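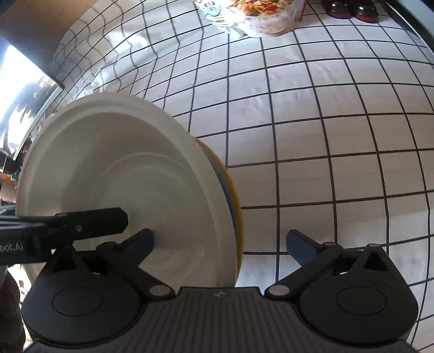
Ticket: Vesting claim fails for part of the holder list
Product: Dustomora token distribution portal
Reported by: Benedicta Darko, Hivthorpe
Assigned to: Reginald Oyelaran
Priority: High
Status: Resolved

Initial report
The September unlock opened at 09:00 UTC. Holders from the private round can connect a wallet and see the correct balance, but the Claim button returns "Proof invalid" and no transaction is sent. Holders from the public round claim normally. The private round list has 300 addresses. We have tried Chrome and Firefox, with the same result. Support inbox is filling up, please advise what to tell people.

Reginald Oyelaran, 10:20
Can you send one affected address and the allocation file as uploaded? Please don't re-upload anything through the portal in the meantime. A second upload changes the pending root and makes this harder to trace.

Benedicta Darko, 10:34
File attached. The address is in row 2. It was exported from Mtshali, our cap table tool, and uploaded on Thursday by our finance team. Nothing was edited by hand as far as I know.

Reginald Oyelaran, 11:05
Checked so far:
Contract is not paused.
Token balance of the vesting contract covers the full unlock.
Root stored on chain for the public round matches the root I get from your file.
Root stored on chain for the private round does not match.

The portal generates proofs from the current file. The contract checks them against the stored root. If the two were built from different data, every proof in that round fails, including those for rows that never changed. The front end runs a simulated call first, which explains why no transaction goes out and no gas is spent.

Reginald Oyelaran, 11:50
Found the difference. The stored root was built from an earlier export with amounts in whole tokens. The Thursday export has the same addresses in the same order, but amounts are in base units with 18 decimals. The portal accepted the new file and rebuilt the proofs, and the root update was queued in your multisig but never executed. It is still there with one signature of the required 2.

Benedicta Darko, 12:15
Confirmed, I can see it in the queue. The second signer thought it was a duplicate of the public round update and left it. Is it safe to sign now?

Reginald Oyelaran, 12:28
Check the root in the calldata against the one shown under Distribution > Rounds > Private > Pending root. All characters, not only the first and last few. If they match, sign and execute. No claims have gone through on the old root, so there is nothing to reconcile.

Benedicta Darko, 13:10
Roots match. Signed and executed. The address from row 2 still gets "Proof invalid".

Reginald Oyelaran, 13:22
The proof endpoint caches for 40 minutes. I have cleared it for your project. Ask the holder to reload the page and reconnect the wallet.

Benedicta Darko, 13:37
Working now. Row 2 claimed the correct amount and others are coming through. Can the portal warn us when a root update is still unsigned?

Reginald Oyelaran, 13:45
Not at present. I have opened a feature request with the Tetik front end team – a banner on the round page while the pending and stored roots differ. Linked to this ticket. Closing, reopen if any private round address still fails.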